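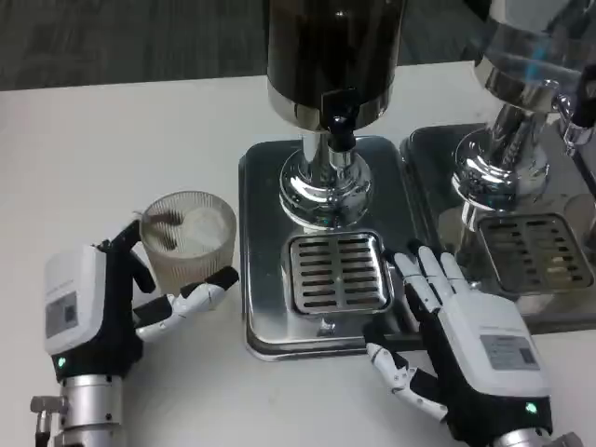 Niltness Refreshment Services
Minutes of the counter equipment meeting, 15 March 2023
Held in the Caldeira room
Chair: Karthikeyan Kamath
Also present: counter supervisor, stores, cleaning contractor, finance

1. Minutes of the previous meeting
Accepted with one correction. Under item 4, "drip tray" should read "drain grate". Stores to amend the filed copy.

2. Matters arising
The replacement tap washers have been received from Plulusari and checked against the delivery note. The invoice came to 922 pounds, including carriage. Finance queried the carriage line and will ask for it to be shown separately in future.
The shelf for clean glasses has been moved to the left of the sink. No further action.

3. Dispensers and trays
The chair reported on the stainless steel dispensers. The dark-bodied unit stays in use for coffee. The supervisor asked whether it could be moved nearer the wall to free up space at the front. The chair preferred to leave it where staff can get at the tray from both sides, and this was agreed.
The cleaning contractor said that lifting a tray out with the grate still in place tends to spill whatever has collected underneath. The order of work is therefore: grate out, grate rinsed, tray emptied, tray wiped, grate back. The present instruction card gives no order and will be rewritten.
Polished parts are to be wiped with a dry cloth after washing. Scouring pads are not to be used on any chrome surface.
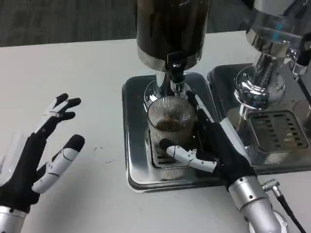 Portion size was discussed next. The full serving remains 200 ml, and the short serving will be offered at the counter from April. There was some concern that staff would judge the short serving by eye and get it wrong. The ribbed glass does not help with this — fine vertical ridges all the way round and a shallow layer of coffee in the bottom give a person pouring very little to go by. The supervisor proposed a measuring jug kept beside the tray for the first week. Agreed, with the jug to be returned to stores afterwards.
The glass is to be placed on the grate, directly under the spout, before the tap is touched. Holding it in the air below the spout is not permitted.

4. Glasses
Stores hold 900 glasses in total. The contractor noted 13 chipped at the rim in the last check, all of which have been withdrawn. Finance asked that withdrawn stock be written off monthly and not left until the year end. Agreed.

5. Cleaning products
Cundine descaler was tried on the drain grates. The supervisor found the result acceptable but the rinsing time long. The contractor will repeat the trial with a weaker mix and record the rinsing time on the daily sheet. The product is to stay in the locked cupboard when not in use.

6. Questions from the floor

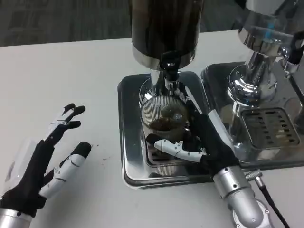
Who signs the daily sheet when the supervisor is away?
The person closing the counter signs it, and the supervisor countersigns on return.

Finance asked whether spare grates should be bought now or held over. The chair said they should be held over until the descaler trial has been reported — if the present grates clean up properly there is no case for spares.

7. Actions
Stores: correct the earlier minutes, issue the measuring jug, record withdrawn glasses monthly.
Cleaning contractor: repeat the Cundine trial with the weaker mix.
Supervisor: rewrite the instruction card and send a draft to the chair.
Finance: write to Plulusari about the carriage line.

8. Next meeting
To be held in April, same room. The supervisor will bring the completed daily sheets.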